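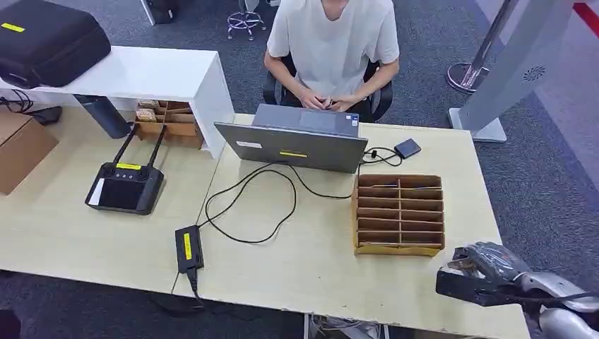

Bitside ha empezado a reunir ejemplos de manipulación en escritorios corrientes para entrenar el sistema de aprendizaje de Proven, su proyecto de robótica de oficina. La primera tanda suma 1805 secuencias, grabadas en la sede de Arcombe. La empresa ha optado por mesas con el desorden de cualquier jornada – un portátil abierto, un disco duro conectado por cable, un cargador con el cordón suelto sobre el tablero, un organizador de cartón – y no por superficies despejadas de laboratorio. También se graba con gente sentada al otro lado de la mesa.

El catálogo actual comprende 19 tareas, entre ellas sacar un objeto fino de un compartimento, apartar un cable y acercar algo a la persona que está enfrente. Cada tarea se repite 50 veces como mínimo, con cambios en la colocación de los objetos entre una toma y la siguiente. Los operadores anotan al terminar si el intento ha sido válido, parcial o fallido.

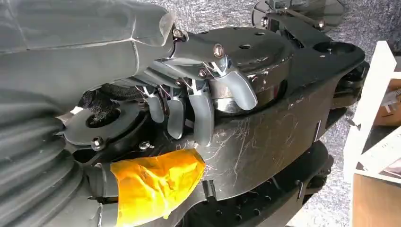 Los intentos fallidos no se descartan. De la primera tanda, 277 secuencias llevan esa etiqueta y se usarán para que el sistema aprenda a detectar un mal agarre antes de levantar la pieza. La revisión de las etiquetas corre a cargo de Sjögren, que comprueba además que las vistas de cabeza y de muñeca estén sincronizadas.

Bitside prevé cerrar la segunda tanda en octubre, con cajones y puertas de armario. La compañía no ha decidido todavía si publicará los datos – de momento solo tienen acceso a ellos los equipos de Proven y Sjögren.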